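4.3 Changes in task allocation at the packing benches

Before the trial, each operator at the Gandside site picked, inspected and placed parts at one bench for a full shift. Under the new arrangement the placing step was assigned to the automated cell, and operators divided their time between inspection and recording demonstrations with a hand-held gripper. The study covered 15 operators, who recorded 2,529 demonstrations between them.

Two effects on the work were noted. First, the pace of the bench was no longer set by the operator. Interview responses coded by Quintero and Arboleda show that waiting for the cell was mentioned more often than physical strain, which had been the main complaint in the baseline interviews. Second, recording became a skill in its own right. Operators with long experience of hand packing tended to move too fast for the recordings to be usable, and some 300 demonstrations were rejected on this ground – mostly from the first weeks of August.

Posture also changed. With the gripper in hand, operators worked with the wrist held straighter and kept the fingers open over the bench between grasps (Figure 6). Several asked for a lighter tool.
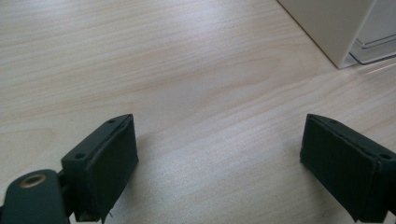

Figure 6. Hand-held gripper with its fingers open over the wooden work surface.

Job grades were not revised during the trial. Operators reported that recording was treated as part of ordinary bench work, although it required separate training and was checked by a different supervisor. The effect of this on turnover could not be assessed with the present data.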